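Somholm School Lunch Bag Scheme
Progress report to the Hetex Fund, second period
Prepared by Selma Dumitrescu, 11th March

1. Purpose of the grant

The grant covers the purchase, labelling and issue of reusable lunch bags to primary pupils in the Somholm area, together with a short packing guide for families. It also covers replacement of bags returned with faults. It does not cover food, drinks bottles or cold packs. These are paid for from the schools' own budgets and are left out of the figures below.

2. Bags issued

The order placed with Ustus was for 2725 bags. Of these, 2308 had been issued by the end of the reporting period. The balance is held at the El Idrissi store, where Edin Vukčević keeps the stock sheet. Issue was slower than planned in the two schools that changed their lunch sittings, and both asked for delivery to be put back until the new times had settled.

Three patterns are in use. Two are flat-bottomed with a zip across the top. The third has a hook-and-loop flap and will not be reordered, as the flap picks up fluff and stops closing properly.

3. Returns and faults

Returns are sorted by fault before any bag is repaired or written off. The main headings are:

Zip: teeth parted, or pull missing
Handle: stitching loose at one or both ends
Lining: torn, or stained beyond cleaning
Print: worn or lifting
Other

Zip faults remain the largest group. Most follow from overfilling, where the bag is closed by pulling both sides together over a hard box. Loose handle stitching comes second. Krum Begović has asked the supplier for a double row of stitches at each handle end, and a reply is awaited on the cost.

Lining stains are nearly all fruit. The cleaning sheet now says to wipe the lining with warm water and washing-up liquid, rinse, and leave the bag open overnight. Machine washing is still advised against – the padding in one pattern bunches at the corners.

4. Packing guide

The first draft of the guide ran to four pages and was found too long at the trial reading. It has been cut to a single folded sheet. The order of packing is now:

Heavy or hard items first, flat on the base
Wrapped food next
Soft fruit last, at the top
Zip closed from one end to the other without pressing down

Families at the trial reading asked mostly about bananas, which bruise when packed under a box. The guide tells them to stand the banana upright along the side and add it after everything else. Firm fruit such as apples and lemons may go lower down. Toy fruit is used for the packing practice so that the same set can be handled many times over.

The guide has been sent to 614 households. Reply slips have come back from 406 of them. The slips ask whether the order of packing was clear, whether the child can open and close the bag alone, and whether anything should be added. The last question has drawn the longest answers, chiefly on where to write the child's name. A name panel inside the lid is being costed.

5. Work for the next period

Issue of the remaining bags, subject to the schools' dates. Second printing of the guide with larger type. Decision on handle stitching. A short note for lunch staff on stuck zips.

Packing practice, navy bags with grey zips and handles:

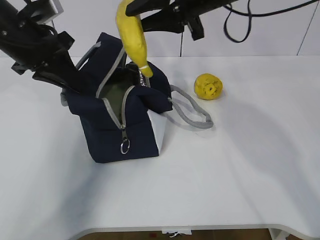
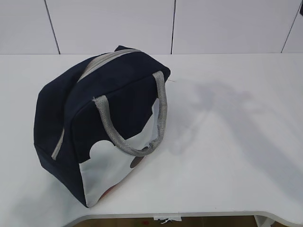
Jericho Evangelista replied that the single sheet was a clear improvement on the first draft, but asked that the line on closing the zip be moved to the front fold, where children would see it. The reply also asked for returns to be split by pattern in the next report, so that the zip faults on the two flat-bottomed bags could be compared before any further order was agreed.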